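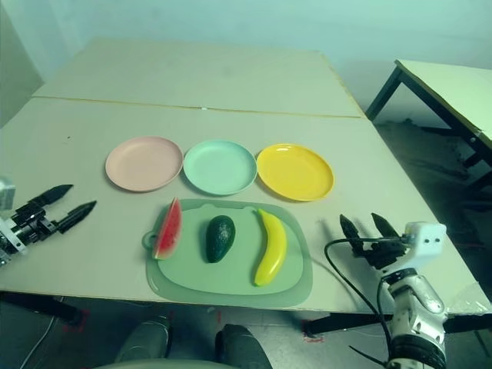
Ticket: Foreign holdings table shows wrong totals after March import
Product: Plaver portfolio reporting
Site: Murkton office
Raised by: Didier Delorme
Priority: raised from normal to high
Status: resolved, one item carried over

Original report

The monthly foreign holdings table came out wrong this morning. The emerging markets fund shows a value well above the custodian statement, and the country split adds up to more than the fund total. I have run the report twice with the same result. February is fine if I rerun it with the old date. The table goes to the Ferrand trustees at 16:00, so I need either a fix or a figure I can put in by hand.

Didier Delorme

Log

09:40 Ticket picked up. Asked for the custodian file and the exported table. Both received.

09:55 Opened the custodian file. It has 166 rows. The import screen in Plaver says 211 rows loaded. Difference is 45.

10:05 Checked whether the file had been loaded twice. It had not. A double load would give 332 rows and a duplicate batch number, and there is only one batch.

10:20 Sorted the loaded rows by security code. The 45 extra rows are all depositary receipts. Each one appears once under the home listing and once under the receipt listing, with the same value on both. The February load has receipt lines only.

10:35 Asked Didier if anything changed on the custodian side. He says the fund moved to the new Jurka price feed at the start of March. The change was made by the pricing desk and no ticket was raised for it here.

10:50 Looked at the Jurka feed settings. "Expand to underlying" is switched on. With this setting the feed sends the home listing as well as the receipt, and Plaver creates a holding for any listing it doesn't already know. The old feed had no such option.

11:05 Switched the setting off in the test copy. Deleted the batch and loaded the file again. Still 211 rows.

11:15 The home listings were already in the security master from the first load, so Plaver matched to them again. Need to clear those before reloading.

11:40 Marked the 45 home listings as inactive in test, deleted the batch, reloaded. 166 rows. Fund total agrees with the custodian statement to the penny. Country split adds up to the total.

11:50 Didier asked to see the currency page before we touch live. Sent to him.

12:30 Reply from Didier: "Total is right now. Currency page still looks odd, the rupee line has no rate against it."

12:45 Confirmed. The rate is in the feed but under the settlement code, and the report looks for the trading code. Added a mapping in test. Rate now shows. This one was there in February too, but the fund held nothing in rupees then so the line didn't print.

13:10 Backup of live taken. Same steps applied in live: setting off, listings made inactive, batch deleted, file reloaded, mapping added.

13:25 Reload stopped with error 600 (batch locked). Didier still had the report open. He closed it and the second attempt went through.

13:40 Live report run. 166 rows, totals agree. Sent to Didier.

14:15 Didier has checked the table and will send it to Ferrand himself.

Cause

Feed option creating duplicate holdings for depositary receipts. Separate missing currency mapping.

Still open

The import screen doesn't warn when more rows are loaded than the file contains. Passed to development as a change request. Until then please compare the two row counts by hand after each load. The pricing desk has been asked to raise a ticket before changing feeds on the other funds.

Closed with Didier's agreement.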